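Foam letters on a fabric backdrop, what are you all using to stick them?

Crafts & Displays > Booths, Tables and Signs

graziella_p
OK so I have a table at the December craft fair and I decided (at 11 p.m., as usual) that my sign would be foam letters on black cloth. You know the ones, puffy pastel alphabet, comes in a bag. I bought the 70 piece Bultari bag and a big piece of matte black fabric, and the plan is to drape the cloth over a rounded form so it looks soft and a bit like a hill. Letters follow the curve. Looks adorable in my head!

Problem is they fall off. The sticky backing that comes on them holds for maybe an hour and then I hear a little pat on the floor and there goes another vowel. What do you use?

Graziella Pellegrini
Posts: 90

mudroom_kat
The peel-off backing is made for paper. It grabs the fuzz on the cloth and then lets go. Fabric glue, a thin line, let it sit overnight with a book on top. Done.

osvaldo.m
Disagree with Kat on the glue. I did a whole backdrop that way for my sister's shop and the glue bled through the foam on the light colors, so the cream and the yellow letters got gray edges. On black cloth you see every bit of it too. I'd go with hook dots. The rough side sticks to the foam, and if your cloth has any nap at all it holds on its own. And you can move the letters when you spell it wrong (ask me how I know).

Osvaldo Messina
Posts: 2,000

mudroom_kat
Then you used too much glue, Osvaldo. A THIN line. I've had a banner up since last year and not one letter has moved.

tinyporchsigns
Flat banner though, right? Hers goes over a dome. I think that matters more than the glue. When the cloth sags or somebody bumps it, the fold pulls away from behind the letter and the foam stays stiff. Big letters are the worst for that. I'd put the small ones where the curve is tightest and keep the big ones on the flatter part.

graziella_p
Ooh, I hadn't thought about the sizes. Mine are all mixed up, some big, some tiny. And the colors are so pale I was worried they'd look washed out, but on the black they really pop.

osvaldo.m
Pale on black is the way to go. My only gripe is that black shows everything. Lint, chalk, fingerprints, flour if you're anywhere near the bake sale. Bring a lint roller.

birnar_and_co
Can I go the other way on this and say skip the cloth? I use a Birnar felt board, letters push right in, zero drama. Cloth creases in the car and then you spend the whole morning smoothing it out.

mudroom_kat
A felt board is fine if you like looking like a diner menu.

birnar_and_co
Wow, OK Kat.

tinyporchsigns
Team cloth here, creases and all. Soft folds look nice behind foam letters, they just have to be loose folds and no hard fold lines from the package. Hang it in the bathroom while you shower. Mine runs up the left side like this, with the U, M and I in pink, peach and blue and the smaller ones further around: 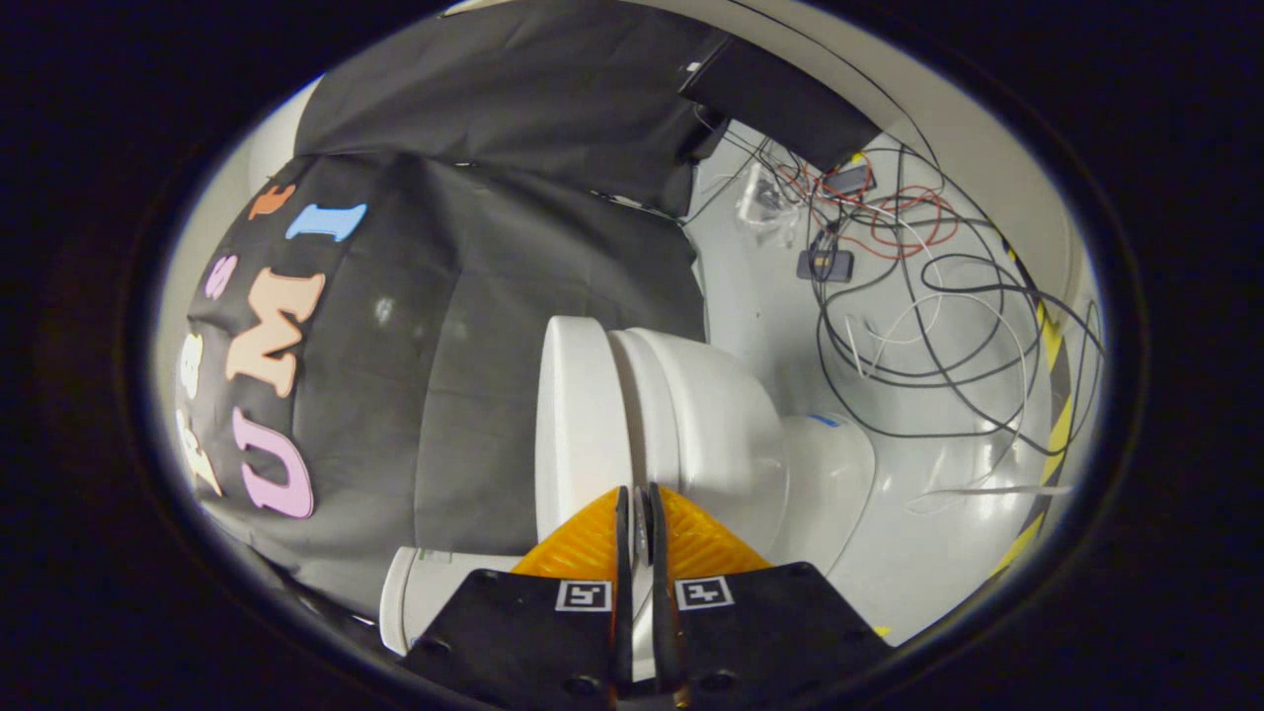

I don't try to make the letters stand up straight either. I let each one tilt with the curve, and I start from the lowest one and work up. If you start at the top you run out of room, or you end up with one letter tipping over the back where it's hard to read. So lay them out first with no glue at all, walk to the other side of the room, and see what you can read from there.

graziella_p
That's so helpful, thank you! I think mine were too close to the top. I'm going to try the hook dots on Sunday, and if they drop I'll try Kat's thin line.

mudroom_kat
THIN.

osvaldo.m
Test the dots on a scrap first. If the cloth is really smooth they won't grab, and then I'll admit Kat has a point — once.

graziella_p
Deal. Also does anyone have a spare lowercase s? Mine went under the fridge.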